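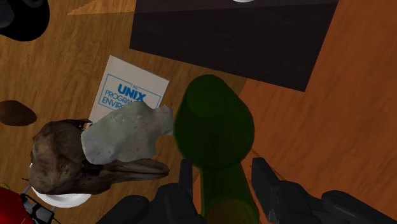 3.2 Words for vessels in the household lists

The second group of sources consists of household lists, which were written when a farm passed from one owner to the next. For Gedurham we have used some 300 such lists. The lists for Bulska are fewer and in a worse state, and two of the bundles could not be opened at all. Lanz has already described the handwriting and the paper, so we do not repeat it.

The writers of the lists were mostly neighbours who could write, and they did not agree on spelling. The same word may appear in three forms on one page. We have treated the forms as one word when the object stands in the same room and next to the same neighbours in the list, for example between the candle box and the salt. Where this was doubtful, Koller and Jabłońska read the entry separately, and we kept it only if both came to the same reading.

Colour is named less often than we expected. Linen is "white" or "grey", a cow is nearly always given a colour, but a bowl or a jug usually gets only a size and sometimes a fault ("cracked", "without handle"). Glass is the exception. In the Gedurham lists the word "green" is used so regularly with glass that it seems to have become a part of the name. We therefore do not count "green glass" as a colour description in Table 2, although this decision lowers the total for the kitchen.

Shape is more difficult. The word "pear" is used for vessels with a rounded body, but the lists do not tell which end of the pear was up. Hauser took it for granted that the broad part was at the bottom. We are less sure, as a vessel may also have a bulb with broad shoulders over a narrower part, like the dark green form in Figure 3, and a writer in a hurry could well have called this a pear too. In the Bulska lists the word "belly" may cover both cases.

The Hämmerli papers show another problem. The list dated 15th January and the one made in February of the same winter name different vessels in the same cupboard, and 8 entries of the first are missing from the second. Widmer explains the difference by a sale. It is also possible that the second writer was from Tovgate and used the words of his own village. We have kept both lists in the corpus and marked them as a pair, so that they can be left out if a reader prefers the stricter count.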